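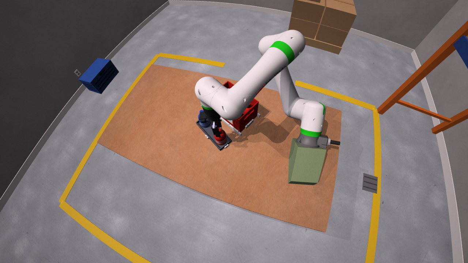 The sim cell, with the gripper down at the red part in the black tray.

July 6, 2020

Gripper day again! I spent the whole afternoon in the simulator swapping the Kunex fingers for the Ekine ones and back, same white arm, same pick, until I was dreaming in green rings. The Kunex set is slender and gets down beside a round part nicely, but it slid off 4 times before I gave up on my friction numbers and borrowed Irfan's. Much better after that – annoying, he'll be smug.

The Ekine fingers grip harder but they're fat, and I kept clipping the tray rim on the way in. Nathalie thinks I should tilt the wrist and come in from the crate side. Maybe. I tried it once and the forearm got way too close to the crate for my liking.

Still haven't touched the Nuvska controller settings. Tomorrow, after coffee, and I need to ask Irfan where he saved the May runs.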